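Marberg braise

Marberg braise is a slow-cooked dish of pork shoulder, onions and dried plums, named after the market town of Marberg. It is cooked in a covered pot with dark beer and vinegar, and served with dumplings or boiled potatoes.

Preparation

The meat is cut into large pieces, salted the night before and browned in lard. Sliced onions are cooked in the same fat until dark. The pork then goes back into the pot with beer, a spoonful of mustard and cider vinegar. A common household batch uses 1000 grams of pork and serves four. The pot is left in a low oven for three hours, and the plums go in for the last 45 minutes. Added earlier, they break down and make the sauce too sweet.

The finished sauce should coat a spoon. It is thickened only by the onions and fruit, although some restaurant versions use flour or grated gingerbread.
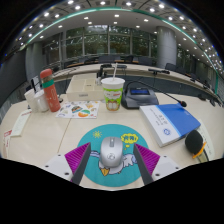 Most cooks let the braise rest overnight and reheat it the next day – the fat is lifted off while cold and kept for frying potatoes. Leftovers are also chopped and used as a filling for small pies.

Variations

Two main versions are known. The town version is made with pork and plums as above. The version from Flesuvwood, a village in the hills to the north, replaces the plums with dried pears and adds juniper berries. It is cooked with less liquid and comes out closer to a roast.

The Zenetti cookbook, a regional collection still used in many kitchens, gives the town version on page 348 and lists beef shank as a substitute for pork. Beef needs an extra hour in the oven. The Fragkou bakery in Marberg sells the pie form, with a lard crust, from fall through early spring.

Serving

The braise is mostly eaten in the cold months, but it is also served at the town fair in June, when it is spooned into split rolls with pickled cabbage. Dark beer or dry cider is the usual drink with it.

See also: Pot roast, Sauerbraten, Dried fruit in cooking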